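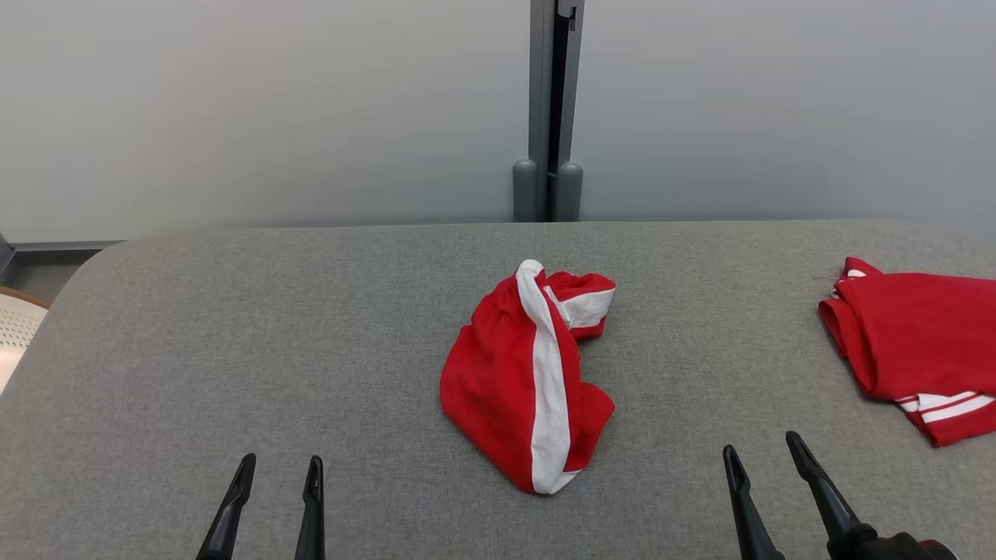
**For release June 5, 2019**

**Letemau tells sports clubs: most of what you have been sold about kit folding is nonsense**

Letemau, the kit laundry and repair service, has today put out a free guide to folding and storing team clothing. It runs to 22 pages, and a fair number of them are spent telling readers what they can stop doing.

The guide was written by Wanpen Suksawat, who runs the folding room at the firm's Durkeck site. She began it in January after a run of calls from clubs asking which folding board to buy. Her answer was that she doesn't own one.

"I was sent four of these boards to try," said Ms Suksawat. "They were fine for a flat shirt in one size. Give them a pair of thin shorts with a gathered waist and you spend longer getting the shorts on to the board than you would folding them. I can't see who they are for."

Letemau sorted and folded 1,025 pieces of kit while the guide was being put together, most of it shirts and shorts from local football and netball sides. Staff tried the methods most often passed around between clubs and kept notes on what was still neat after a week in a bag. Rolling, which has a loyal following, did poorly with printed shirts and no better than plain folding with anything else. Tissue paper between layers made no difference that anyone in the room could see. Scented drawer liners were left out of the test on the grounds that they have nothing to do with folding.

What the guide does suggest is fairly dull:

- Fold on a padded or cloth-covered surface. Thin sports fabric slides about on a bare worktop.
- Do the shorts first. Lay the waistband flat, pull the lining straight, then bring one leg over the other.
- Use side stripes as a guide. If the stripe bends, the fold is off.
- Turn sleeves in before folding a shirt in half, and leave the collar alone.
- Stack shirts and shorts apart, by size, with the hem facing out.

A complete set for 36 players should fit in two ordinary lidded crates. The guide is doubtful about "match day" storage systems sold with dividers, and says so on page nine.

It is just as short with the idea that a well-folded kit lasts longer. "I have seen that claim on packets and I have never seen anything to back it up," said Ms Suksawat. "Washing too hot ruins kit. Leaving it damp in a boot bag ruins kit. Folding means you can find the medium shorts without tipping everything out on the floor, and I would be happy if people left it at that."

Clubs that use Letemau will notice one change. From this month, shorts will come back folded flat in place of the old rolled bundles, which Kao, the firm's collection partner, had been asking to see the end of. Prices stay as they are. The optional pressing service for training wear has been dropped, as Letemau no longer thinks it is worth paying for.

The guide was printed by Dronix in a run of 400. Copies are free from the Durkeck counter or by post to any club that writes in and gives a return address.

**ENDS**

Press enquiries: Letemau press desk, Durkeck. Ms Suksawat is available for interview in the mornings.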